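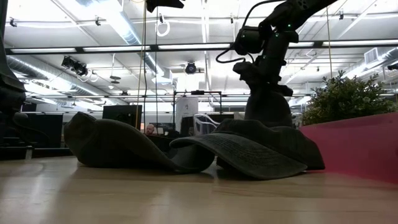 Wernovwood have put out a new single, and if you've been anywhere near a community radio station this month you may well have caught it already. It's called Mamesley, it runs a touch over six minutes, and it takes its sweet time getting to the drums, so put the kettle on first and settle in.

The Clukdale duo have been favourites of ours ever since their bedroom demos started doing the rounds, and it's lovely to hear them with a bit more room to stretch out. The opening is all soft organ and a voice pitched down so low you'd swear it was coming through the wall from next door. Then the bass arrives (and what a bass!) and the whole thing tips over into the sort of warm, rolling house tune that makes you want to ring up an old mate and go out dancing, even if you've got work in the morning.

Vocals come from Svitlana Pavliuk, who regular readers will remember from last winter's Akpalu remix, the one with the handclaps that we played far too often. She wrote the words on the train home from a rehearsal, and told us she very nearly threw them out.

"I thought they were too plain," she said. "Then the boys played me the chorus down the phone and I sang it back to them in the kitchen, and that was pretty much the version we kept."

Akpalu has returned the favour with a remix of his own, which strips away the organ, speeds everything up and finishes with a long, slightly bonkers whistle solo. I wasn't sure about it on first listen. By the third go I was whistling along at the sink, so make of that what you will.

Both versions are out now as a free download, and there's a small run of 90 cassettes in a marbled lilac colour for those of you who still have something to play them on. An album with 13 tracks is due in August, and the pair will play the Clukdale Bowls Club at 8 pm on the night it comes out, with Svitlana joining them for the last half of the set. Entry is by donation at the door.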